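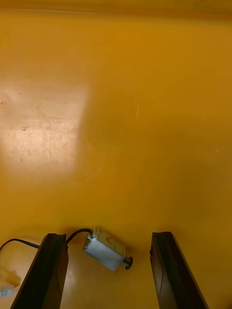 # Motor and Harness Kits: Parts Gallery

Small parts from the Grarthorpe repair bench. The kits go to the Urkness evening course, where each student rebuilds the drive section of a small ventilation fan. Bontu Workneh wrote the sorting rules and Hiwot Tufa checked the part names against the stock list. Notes are short and cover what a person packing or unpacking a kit needs to know.

## DC motor

Small silver DC motor, on an orange surface. Handle it by the can. The terminals bend easily and will break if straightened more than once or twice.

Motors are bench tested before they go into stock. The test is 23 seconds in each direction with no load. Current is read at the end of each run, after the brushes have settled. A motor that starts only when the shaft is nudged goes to the scrap drawer, even if it runs well afterward.

Do not oil the bearings. They are sintered bronze and carry their own oil. Extra oil moves inward to the commutator and causes more trouble than a dry bearing.

## Work surfaces

The orange surface shows scuffs and fine scratches from use. These are left alone. Polishing compound gets into connectors and is hard to remove, so the surface is wiped with a damp cloth and nothing else. Surfaces with a raised burr are scraped flat with a plastic blade — never with steel wool, which sheds conductive fibers.

Glare is a nuisance on glossy plastic. Small bright parts are easier to find against white paper, and final checking is done there.

## Tray and paper

The checking tray is stainless steel with rounded corners and a raised rim. A sheet of white paper lines the bottom. Change the paper when it picks up solder crumbs or flux. Fold it inward before lifting, so the crumbs stay in the fold.

Paper is not static protection. Wear the wrist strap when handling bare boards, and clip it to the bench ground point. The tray is not a ground point unless it has been wired as one.

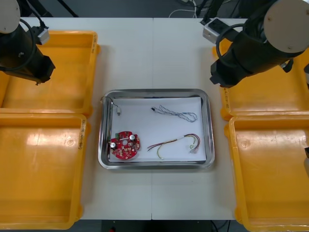 Boards are handled by the edges. The red circular board has a center hole, and it is tempting to pick it up with a finger through the middle. Avoid this, as surface-mounted parts near the hole can be knocked off their pads. The two upright capacitors should stand square to the board. If one leans, check its joints under the magnifier before the board goes any further. Let a board sit for 600 seconds after power is removed before touching the capacitor leads.

## Cables and harnesses

Three types are in use.

- **Black cable, white plug.** Thin and springy. It curls back over the rim of the tray if it is not weighted or tied. Check the plug for pins that have backed out.
- **Blue-and-white twisted harness, black connector.** Keep the twist. Untwisting the pair to make it lie flat defeats its purpose, and it rarely goes back evenly. Store it in a loose loop.
- **Multicolored harness, white connector.** Red, brown, green and yellow strands. Pull on the housing and not on the wires. Several failures in last year's kits were traced to crimps loosened this way.

Harnesses are tied with soft paper ties. Cable ties were dropped after one was pulled tight enough to mark the insulation.

## Bins

The orange bins are shallow and open at the top, and small white labels are stuck on the rims. Labels stay on the rim so they can be read when the bin is full. Replace a label when its corners lift. Clean off the old adhesive first, or the new label will lift in the same place.

One part type per bin. Mixed bins save space but cost time at the next kit count, and harnesses tangle with anything that has pins.

## Stock notes

The count on December 22, 2023 gave 1,752 motors and 3,416 harnesses of all types. Boards were not counted, as a batch was still out for rework. Foam inserts are cut from Pleltex sheet, with one pocket for the motor and one for the board. Harnesses lie on top.

The next kits are packed in January. Corrections to part names go to Hiwot Tufa — changes to the sorting rules go to Bontu Workneh.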